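Review of the Rirkach Picking Kit for Mixed Household Items
Student project report, Perihan Çetinkaya 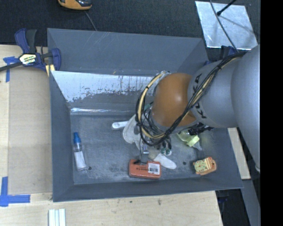 The Rirkach kit is sold by Priritz as an add-on for industrial arms that a lab already owns. It includes a gripper, a cable set and grasp planning software. Our department took it on a trial license in October, and my project was to decide whether it suits the second-year lab course.

Setup

The arm is a KUKA. The bin sits on a wooden table and is held with bar clamps. Mounting the gripper took two afternoons, mostly spent on the cables. The manual shows them running straight along the arm, but the wrist needs slack to turn, so we left a large loop beside it. The manual should say how long this loop has to be.

Test

I ran 200 pick attempts in sets of 8, using household items such as bottles and a small toy. The items were placed again by hand before each set. A pick counted if the item was lifted clear of the bin walls.

Results

Block-shaped items were the easiest. Clear plastic was the weak point, and the software often proposed a grasp beside the bottle. Soft items were picked well but sometimes brought a neighbor along. The software stopped with an error 16 times, each time needing a restart from the Liang control panel.

Cost and support

Priritz answered email within two days. Spare finger pads come only through Sondirwood, and ours have not arrived.

Recommendation

Extend the trial for one term. Do not buy until the clear plastic problem has been tested with the next software version.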